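Minutes of the Shared Room meeting, Lomby building, second floor
Oct 24, 2018

OK, I took the notes this time, so they are in my words and in my order, and if I got your point wrong please write to me and I'll fix it before these go up on the door. We started late because the key was still over at Stokent.

Last minutes
Read and accepted. One correction: the chairs that went missing in April were lent out, and they did come back. I had written "lost" and I take it back!

Shelves
This was most of the evening. The tall white shelving has been everybody's and so in practice it has been whoever got there first. We went back and forth for a good while on whether the gray bins should each belong to a group or each hold a kind of thing (cables in one, paper in another, and so on). I was for groups, most people were for kinds, and kinds won. I still think we'll be hunting for our own scissors by spring, but fine.

The bins stay up high where they are. Cases and boxes go lower down, handles or straps toward the front so you can grab them without dragging the neighbors out too. Anything with no name on it by the next meeting gets moved to the Welleck store, and you'll have to go and ask for it there. Somebody asked if masking tape counts as a label. It does, if we can read it.

We also agreed not to push the bins up against the little ventilation grille. It gets stuffy enough in there on a busy day.

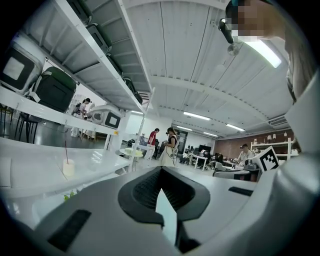

Shelves on the left with the gray bins up top, desks and monitors toward the back.

Chairs
The black chairs behind the shelving can stay there for now. There was a proposal to stack them in the hallway, which I spoke against (I have walked into that stack twice), and it didn't pass. If you take chairs out for a talk, put them back the same evening. We've said this before and I'm writing it down again.

White table
Please stop leaving cups on it. It's a lovely shiny table and it shows every ring. We talked about coasters and nobody wanted to be the person who buys coasters, so I said I would. The plant stays. It was suggested that we put it on the table for the light, but then it would be in the way of everyone laying out papers, so no. Watering goes on the same list as the trash.

Desks at the back
The monitors are for anyone, first come, first served, and the desks get cleared when you leave. That includes your notebook, your charger and your lunch. A request came in for a quiet hour at the desks after lunch. Lots of support for that, less agreement on which hour, so we're trying one to two o'clock until the next meeting and then we'll see who's annoyed.

The small round table with the yellow top is the one for standing and chatting, and it would help if the chatting happened there and didn't drift down toward people working. I'm as guilty as anyone.

Money
We had 857 in the box at the start of the month and 723 now. The difference went on cleaning stuff and a new lock for the cupboard. We want to keep 700 back in case the Havlíček people raise the rent share, so that leaves very little to play with. The rug is therefore postponed again. I'm sad about the rug. There was a short discussion about asking each group to chip in a little extra, and it was left open, as two of the groups had already gone home by then.

Open house
We'd like to do one before the holidays. Havlíček offered their big room for the food if we keep our own room for showing people around, and everybody liked that. Before then we need a proper tidy: shelves first, then the desks, then the floor. We agreed on 3 hours on a weekend morning, date to be sent around. Bring gloves if you're picky about dust, and I'll bring the coffee.

Other things
The door into the hall sticks. Reported to Lomby, no answer yet, I'll call them again.
Backpacks should not be left in the doorway.
The sign-up list has moved from the door to the side of the shelving, and there's a pen on a string now, so please leave the pen on the string.

Next meeting is same room, same time next month. I'll ask Stokent for the key the day before.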